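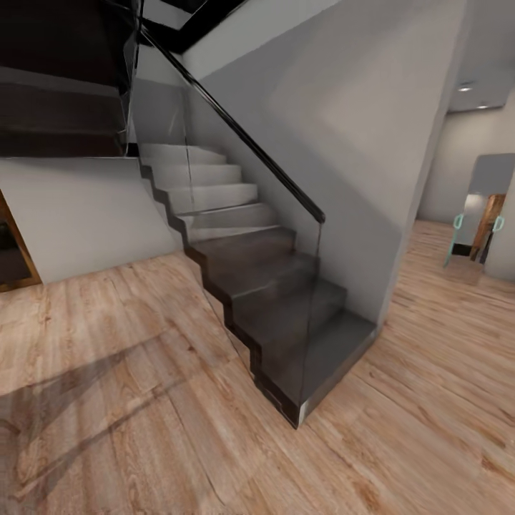 同じ手口の自転車盗難を、報告書の文章から見つけることはできますか

掲示板トップ > 地域の安全とデータ > 分析・道具の相談
2018年6月に作成されたトピック

kerstin_s(トピック作成者)
はじめまして。Kerstin Schwerdtfegerと申します。日本語は大人になってから勉強しましたので、不自然な表現がありましたらお許しください。意味がわからないところは質問してくだされば、書き直します。

私はSkerkleyに住んでいて、仕事では図書館の目録のデータを扱っています。警察の関係者ではありません。Skerkleyの警察は、盗難の届け出を個人の名前を消した形で公開しています。その中の自転車の盗難だけを集めますと、1,064件になりました。それぞれに「手口」という欄があり、担当の方が短い文章を書いています。たとえば「後輪の錠を切断し、前輪を残して持ち去った」というような文です。

この欄を読んでいるうちに、Hernivwood地区の駅の裏と、川の反対側の団地とで、とても似た文があることに気がつきました。どちらも、サドルだけを外して地面に置いてから、車体を持って行ったと書いてあります。地区が違いますので、受け付けた警察署も違います。同じ人、または同じグループではないかと私は考えました。

そこで、Tavaresという文章比較のソフトを使って、似ている文の組を探しました。結果は235組です。この数が多いのか少ないのか、私には判断ができません。同じようなことをした経験がある方に、次の点を教えていただきたいです。

一、文章の近さだけで「同じ手口」と言ってもよいか。
二、警察に知らせる場合、どのような形にすれば読んでもらえるか。

よろしくお願いいたします。

nagagutsu
面白い。サドルを外して置いていくって変わってますね。普通は一緒に持っていくでしょう。そこに目をつけたのはいいと思う。

ただ235組を全部渡されても、受け取る側は困るはず。上から順に何組か読んでみました?

kerstin_s
nagagutsuさん、お返事をありがとうございます。

近さの点数が高い順に、80組を自分で読みました。点数がいちばん高い組は、文がまったく同じでした。「施錠して駐輪中、何者かに窃取された」という文です。これは手口を何も説明していません。つまり、情報の少ない文ほど点数が高くなっています。少しがっかりしました。

hashigo_dan
それは当然そうなります。定型文を先に落とさないと意味がないです。

昔、保険会社で事故の申告書を似たやり方で調べていました。担当者には書き癖があるので、何も考えずに比べると、犯人ではなく書いた人が見つかるんですよ。「窃取された」と書く人、「盗まれた」と書く人、「持ち去られていた」と書く人。公開データに受付署の欄があるなら、まず署ごとに分けて、その署でよく使われる言い回しを重みから外してください。

kerstin_s
hashigo_danさん、大変ためになりました。「書いた人が見つかる」という点は考えていませんでした。

受付署の欄はあります。受付担当の欄はありません。担当者が異動したら、言い回しも一緒に引っ越してしまう、ということもありえますね。私が見つけたHernivwoodと団地の二件も、同じ方が書いたのかもしれません。

nagagutsu
いや、でもサドルを置いていったのは事実としてあるわけで。書き癖でサドルは外れないよ。

hashigo_dan
そこは同意します。だから文体と中身を分けて見る話です。単語全体を比べるのをやめて、錠の種類、切ったか外したか、残した部品、時間帯、場所の種類、と項目にしてしまう。手間はかかるけれど、あとで人に説明できます。点数が0.87でしたと言われても誰も納得しません。

mizutamari
横から失礼します。水を差すようですみませんが、個人がこれをやること自体に私は反対です。

届け出をした人は、自分の文章(正確には警察が書き取った文章)が住民に読まれて比べられるとは思っていません。名前を消してあっても、場所と日時と自転車の特徴が並んでいれば、近所の人にはわかります。それに「団地」と書いた時点で、その団地の人が疑われます。被害の場所であっても、世間はそう読みません。

kerstin_s
mizutamariさん、ご意見をありがとうございます。この点は私も心配しています。

私が見ているのは、警察が公開しているデータだけです。しかし、公開されているから何をしてもよい、とは考えておりません。最初の投稿で「団地」と書きましたことは、軽率でした。この掲示板では、投稿した後に本文を直すことができないようです。これからは地区の名前を書かないようにいたします。Hernivwoodも、もう書いてしまいましたが、以後は「A地区」とします。

nagagutsu
そこまで気を使わなくても……。駅裏で盗まれるって注意喚起は、貼り紙でも普通にやってるじゃないですか。

mizutamari
貼り紙は警察や駅が責任を持って貼っています。匿名の掲示板とは違います。

nagagutsu
kerstin_sさんは名乗ってるけどね。匿名なのは俺とあなた。

mizutamari
それは失礼しました。ただ、名乗っているかどうかは本題ではないです。私が言いたいのは、間違っていたときに誰が困るかということです。

furui_kagi
自転車屋です。手口の話だけ。

サドルを外して地面に置くのは、そんなに珍しくないです。うちに修理に来たお客さんからも聞きます。サドルの支柱に細い鎖を通して、それを柵につないでいる人がいる。その場合、支柱ごと抜けば鎖は残って車体は自由になるんです。だから「サドルを残した」という共通点は、盗んだ人の癖というより、持ち主のつなぎ方の癖かもしれません。

見るなら、どこに鎖を通していたかも一緒に見たほうがいいです。書いてあればですけど。

kerstin_s
furui_kagiさん、専門の方のお話をうかがえて、とてもうれしいです。

早速、鎖や錠の位置が書いてある文を探しました。A地区の件には「サドル支柱に施錠」とありました。もう一つの地区の件には、錠についての記述がありません。ですから、私の最初の考えは弱くなりました。完全に消えたわけではありませんが、弱くなったと申し上げるのが正しいと思います。

それから、手口の欄が空白のもの、または「不明」とだけ書かれているものを調べましたら、451件ありました。これは最初に気がつくべきことでした。私は、文がある届け出だけを見て、全体を見た気持ちになっていました。

hashigo_dan
451件が空白というのは大きいですね。署ごとに偏っていませんか。手口欄をきちんと書く署とそうでない署があると、似た組は書く署どうしの間にばかり出ます。その結果「この二つの地区がつながっている」という地図ができあがる。きれいな地図なので余計に困る。

kerstin_s
はい、偏っていました。川のこちら側の署は空白が少なく、隣のLaltetdenに近い署では大部分が空白です。hashigo_danさんの予想の通りです。

Laltetdenの警察はデータを公開していないそうですので、町の境を越える盗難は、私の方法では何も言えません。盗んだ人にとっては境は関係がないと思いますが、データにとっては壁です。

nagagutsu
じゃあ結局、手を引くってこと? もったいない気がする。警察の中の人なら空白のところも元の書類で読めるわけでしょう。きっかけだけ渡せばいいじゃない。

mizutamari
渡すなら警察だけにしてください。ここや地域の会報には出さないでほしいです。その条件なら私は反対を引っ込めます。

hashigo_dan
私は公開してもいい部分があると思っています。空白の割合を署ごとに出すのは、誰の自転車の話でもないので。むしろそちらのほうが役に立つ。手口欄が埋まらないと、中の分析担当だって比べようがないんです。

mizutamari
署ごとの数字だけなら、たしかに個人の話ではないですね。ただ、現場の人が責められているように受け取らないか、そこは気になります。窓口が忙しいだけかもしれないし。

furui_kagi
届けを出すとき、持ち主が手口をわかっていないことも多いですよ。朝来たら無かった、それだけです。空白なのは窓口のせいとは限らない。

kerstin_s
皆様、丁寧に教えてくださって、ありがとうございます。ここまでのお話をもとに、警察の広報窓口に送る手紙の下書きを作りました。日本語がおかしいところも、ご指摘いただけましたら助かります。

「Skerkley警察 広報ご担当者様
公開されている自転車盗難の届け出を、住民の一人として読みました。1,064件のうち451件は、手口の欄が空白、または不明となっております。持ち主の方が状況をご存じない場合もあると承知しております。
一方で、錠をかけた位置や、現場に残された部品が書かれている届け出は、互いに比べることができ、地区を越えた共通点を探す助けになるのではないかと感じました。窓口でこの二点をお尋ねになる欄を設けることは可能でしょうか。
なお、似ていると思われた届け出がいくつかございますが、間違いの可能性がありますので、公表はしておりません。必要でしたら、そちらへ直接お送りいたします。」

「お尋ねになる欄を設ける」は、正しい日本語でしょうか。欄が尋ねるのか、人が尋ねるのか、自分で読んでいてわからなくなりました。

nagagutsu
「この二点を記入する欄を設けていただくことは可能でしょうか」でいいと思う。あとは俺より丁寧。

hashigo_dan
「比べることができ」の前に、どのソフトを使ったかは書かなくていいです。Tavaresの名前を出すと、その話だけで返事が来ます。経験上。

mizutamari
「公表はしておりません」は、最初の投稿がここに残っている以上、少し言い過ぎではないでしょうか。管理人さんに言えば本文は消してもらえますよ。規約の下のほうに連絡先があります。

kerstin_s
mizutamariさんのおっしゃる通りです。管理人さんに、最初の投稿の三つ目の段落を消していただくよう、先ほどお願いしました。手紙では「詳細は公表しておりません」に直し、この掲示板で相談したことも一行書き加えます。

点数の計算のほうは、hashigo_danさんの項目の方法でやり直しています。残した部品の欄を作っていますが、「前かご」と「かご」を同じにするかどうかで、もう手が止まっております。後ろのかごの可能性があるからです。

furui_kagi
ただ「かご」とだけあれば前のことが多いけど、子ども乗せを外して後ろに大きいのを付けてる人もいるからね。別の欄にしておいて、あとで足したほうが安全。

nagagutsu
返事が来たら書き込んでください。9月に駐輪場の工事があるはずだから、それより前に出したほうがいいかも。場所が変わると届け出の傾向も変わるので。

kerstin_s
工事のことは知りませんでした。それでは、手紙は今週のうちに出します。「かご」は別の欄にいたしました。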